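Encombe Clasa 40 bench vise, six months in

The Clasa 40 is a small clamp-on vise with a swivel base, sold for light metalwork and electronics repair. Encombe lists the jaw width as 90 mm and the weight as 3 kg. I bought mine in October to replace a Baird that had developed play in the screw.

The body is cast iron with a thick gray paint. Jaw alignment was good out of the box. With a strip of printer paper at each end of the jaws, both strips gripped at the same point in the handle's travel. The lead screw is smooth but came nearly dry, and needed grease before first use. 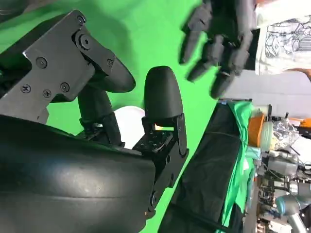
Swivel lock is the weak point. A single lever clamps the base, and it holds well for filing and sawing lengthwise. Under side loads, such as bending 22 mm flat bar, the base creeps a few degrees. Lilla Takács suggested a fiber washer under the lever, and that cut the creep by some 40 percent, measured with a protractor against a scribed line.

The table clamp has a hard steel pad that will mark a soft bench. Use a scrap of plywood. The supplied rubber jaw covers slide off too easily; the magnetic set from Tisine fits and stays put.

Good value for light work. For regular bending, buy a fixed-base model that bolts down.

Prakash Mudaliar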